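May, evening

I said I would clear the round table this month and I don't believe myself. The plan came from one of those tidying pages, the Flodik method, where you sort everything into piles and the piles are supposed to tell you something. Mine tell me I own too much. It wants 58 minutes for a table. Fine. I gave it most of an afternoon last time and the shelf got fuller, so I know where things went.

The rings and dots on the gray cloth don't help. Anything small disappears into them, and stray threads or hairs show up wherever the pattern doesn't.
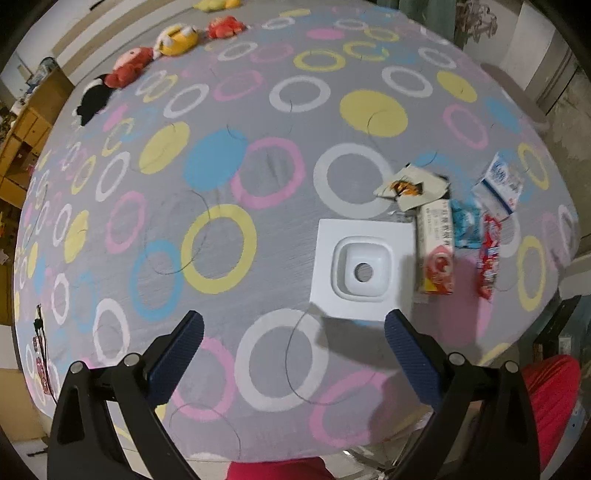 Posted from the Cerkau diary
by the tenant, second floor
filed under: house, grumbling

The stuffed toys have the far edge and I left them there. Five of them in a row, and the page says to keep two. Which two? I have no feelings about the black-and-white one and still couldn't put it in the bag.

The white ceramic thing is harder to defend. A little squat basin with a drain hole, no use to anyone, paid 400 for it at the Vesov market and was told it was a bargain. I doubt that now. It goes on the maybe pile, where things go to stay.

Medicine box: keep, but check the date. Red snack packet: kitchen. The crumpled blue wrapper is trash, and I have walked past it since breakfast. The torn card with the orange and black picture I would throw out if I were sure the other half wasn't somewhere on the shelf.

Zinchenko Street collects bags in the morning. I have one bag — not full. We'll see if it gets as far as the door.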